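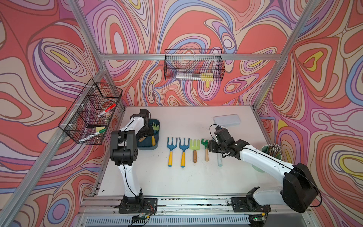
4. Storing the hand tools

The Culteo children's garden set is stored heads first, all tools pointing the same way. Sort the tools on a flat, light-colored surface before they go into the tray.

4.1 Sorting

1. Brush loose soil from the heads and wipe the handles with a damp cloth. Let everything dry.

2. Lay the tools side by side in a single row, heads away from you. Leave a finger's width between handles.

3. Check each head for play. If a head turns on its handle, set the tool aside and see section 6.

4.2 Loading the tray

1. Place the tray behind the row, on the left. Left-handed users may place it on the right.

2. Pick up each tool by the middle of the handle and lower it into the tray. Do not drop tools in from above – the rake tines can mark the plastic.

3. Lay the rake with its tines down.

Note: The Clarico tray takes tools up to 23 cm long. Longer tools must be stored on the wall rail (sold separately).

CAUTION: Do not stack filled trays. Keep the tray at least 20 cm from any heater.

4.3 Between seasons

Wooden parts may be treated with a thin coat of linseed oil in September. Allow the oil to dry fully before storing the tools.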